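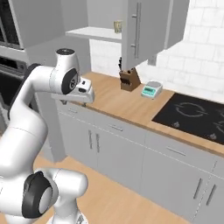 Do You Need a Knife Subscription?

McKinnon wants to sharpen your kitchen knives for the rest of your life. Sign up for its mail-in plan and a padded box shows up four times a year. You put your knives in, send them off, and get them back "restored to factory performance." The price is $51 a box, or a little over $200 a year before tax, and the company has been pushing it hard since June.

Several readers have asked whether it's worth it. I don't think it is, at least for most of you.

Start with the claim on the sign-up page that the average home cook "loses 600 minutes a year to dull blades." I asked McKinnon where the number came from. A press person sent me a link to the same page. When I wrote back and asked again, I got a coupon code.

Ten hours is a lot of onions. I cook dinner most nights and I doubt I spend that long cutting anything with a knife that's truly dull, mostly because a few strokes on a honing rod will bring back an edge that has only rolled over. It won't fix a chipped or worn-out blade. But a knife used at home and kept in a block or on a rack doesn't usually need real sharpening more than once or twice a year, and the bread knife can go much longer than that.

Then there's the matter of what you cook with while your good knives are in the mail. McKinnon says turnaround is "typically five days." Veerle Timmermans, a subscriber to this newsletter who tried the plan for two rounds, waited eleven days the first time and nine the second. "They came back sharp, I'll give them that," she wrote. "The paring knife also came back noticeably narrower. I don't see how it survives four of these a year."

She has a point. Sharpening takes metal off. Do it every three months whether the knife needs it or not and you are paying to wear out your own knives. I'd feel better about the plan if it let you skip a box, but skipping costs $10.

The competition isn't much more convincing. Jendis sells a pull-through sharpener with three slots and a lot of talk about heritage (the package says "since 1748," though the website mentions only that the founder's family came from a town where blades were made back then). It's quick, and fine for a cheap knife you don't care about. Ristora's electric model does a better job but it's loud, takes up a good bit of counter, and the instructions for thin Japanese blades amount to "use caution." I haven't tried the Jevitar rolling sharpener long enough to say anything useful. More on that next month, if it holds up.

My own routine is dull. I hone before I cook, wash by hand, keep the knives out of the sink, and take the two I use most to the hardware store, where a guy with a belt grinder charges $6 apiece. They're ready by 4 p.m. if I drop them off Monday morning.

If you already signed up with McKinnon, check the renewal terms. The cancel button is under "Shipping preferences."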